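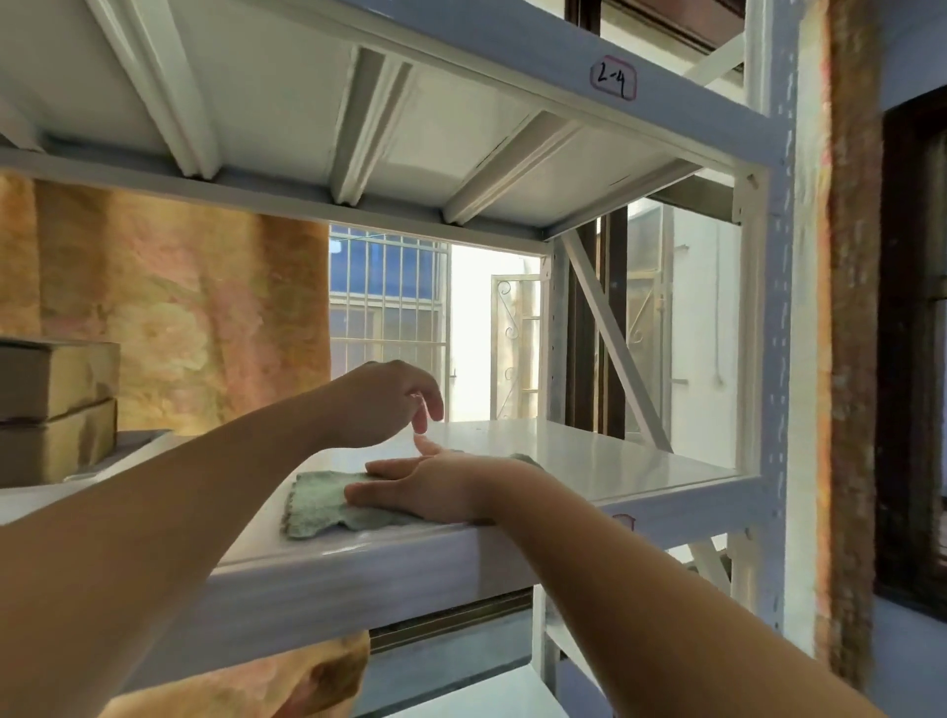
Stockroom Shelves: Frequently Asked Questions
Kept up by Rongrong Shen, Lutholm. Updated August 18, 2024.

How often do the shelves get wiped?
Once a month, and after anything leaks. White metal is very honest about dust.

What do I use?
A damp cloth, wrung out hard. Old towels are fine, frayed edges and all. Leave the sprays alone - they take the marker off the labels.

Do I have to do the ribs underneath?
Yes. Crouch and look up. It is a humbling view.
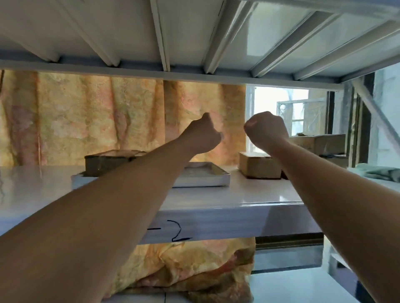

What do the little labels mean?
The first number is the unit, the second is the shelf. Put things back by the label and not by mood.

Can I leave boxes on a shelf while I clean it?
Push them to one end, do the clear part, then swap. Trays come off first, held level with both hands. Ximeng Yin once carried one sideways and we are still finding washers.
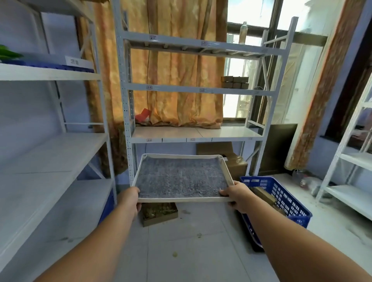
Tray in hand, small boxes parked at the right end.

Can I move a unit away from the window?
Ask Zihan Zeng first. The answer is no, but he likes to be asked.

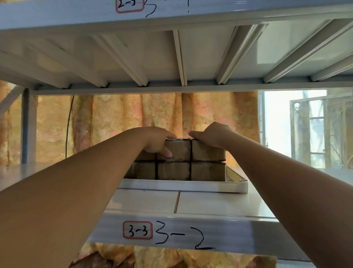 What about the curtain?
It gets washed in September. Please don't dry your hands on it.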